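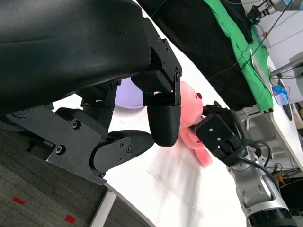

Figure 3. Pink plush toy on the white tabletop. Black and green cloths at the far side.

4.2 Surface, cloths and the soft items

Most of the lost time in Section 4.1 came from soft items, so this section is about those only. Hard items (cups, blocks, boxed games) are in 4.3. The full set was 853 items, of which 400 were classed as soft. Soft means plush, cloth, or anything that doesn't keep its shape when set down on its own. Balls and balloons were argued over and ended up as a separate class, see Table 2.

Table first. White top, used all through the Prornevov sessions and not replaced. We wanted a plain surface that lets a small item stand out, and for pink, red and green items it does. Pale items are another matter. Lavender, cream and light gray were all missed more often at the first look, and several of the misses were round things standing partly behind something else. The scuffs on the top (Fig. 3, under the toy) were left alone. We did try cleaning an older table at Preslow with the same kind of marks and it made no difference to the sorting, so no more was done about it.

Cloths. Two sorts of trouble here. A cloth folded flat is easy to put away and quick to recognize. A cloth draped over the side of the table is neither – people treat it as part of the furniture. In the Jelora notes draped cloths were left for last in nearly every session, and in a few they were never put away at all, just straightened. Dark cloths worse than bright ones. Where a bright cloth was laid on top of a dark one the bright one got picked up and the dark one stayed. We had 114 cloths in the set and the pattern held for small and large alike, though for the very small ones (face cloth size) we don't have enough cases to say much.

Plush. Slow, but for diffrent reasons. It's never missed. It gets picked up early, then held, turned over, set down again, moved to a better spot. Our sorters had a 90 second limit per bin and plush was the only class where the limit was regularly hit with the bin half full. Part of that is plain geometry. Limbs hang, heads tip over, a toy placed sitting will lie down once the next one is put beside it. Part is that there's no agreed "right way" to store one. Face up? Sitting? On its side to save room? The instruction sheet said only "place in bin" and we'd write that differently now.

Position on the table mattered more than we expected. A plush toy near the middle was handled once or twice. Near an edge it was first pulled in toward the middle, then handled, so one extra move for every item. This shows up in the move counts but not in the timing, as the extra move is a short one. Toys at the far side, close to the cloths, sometimes got taken together with a cloth and had to be separated afterward. We counted that as one item moved and one item returned. Lambrechts counts it as two moved, so our totals and theirs can't be put side by side without correction.

Floor. Gray carpet under and beside the table, with small red marks on it. Items that went over the edge were logged as dropped and left there until the end of the session. Soft items made up most of the drops but were also the least trouble: no rolling, no noise, no hunting under the desk. A dropped ball cost more than any number of dropped bears. The same top, carpet and cloths come back in the next view, and again it's the far side of the table where the fabric gathers, well away from the edge where sorting was mostly done.
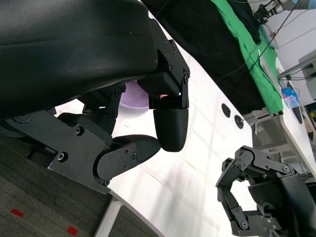

Cauã Meireles objected to the draped cloth result when an early version of this section went round. His point was that a cloth hanging over an edge is a different task from a cloth lying on a surface, and that we had pooled the two. Sorters weren't slow with it, he wrote, they were unsure if it was theirs to touch: "Ask them to clear the table and half will say the cloth is the table." He wanted the draped cases taken out of the soft class completely.

We didn't go that far. Pulled them into a seperate row in Table 3, kept them in the totals. With the draped cases out, cloths become the fastest soft class and plush stays the slowest, so the order changes but the plush finding doesn't. The point about instructions is fair though. Our wording was "tidy the table", which leaves it open, and the Jelora wording was no clearer.

Fionnuala Daly suggested a simple fix for later sessions, naming the cloths on the sheet by color and saying fold or leave. Used from 2023-02-12 onward. Those sessions are not in Table 3 and are reported in 5.1 with the revised bin layout. Plush instructions were changed at the same time (lay on its back, limbs in), so the two changes can't be pulled apart from the data we have.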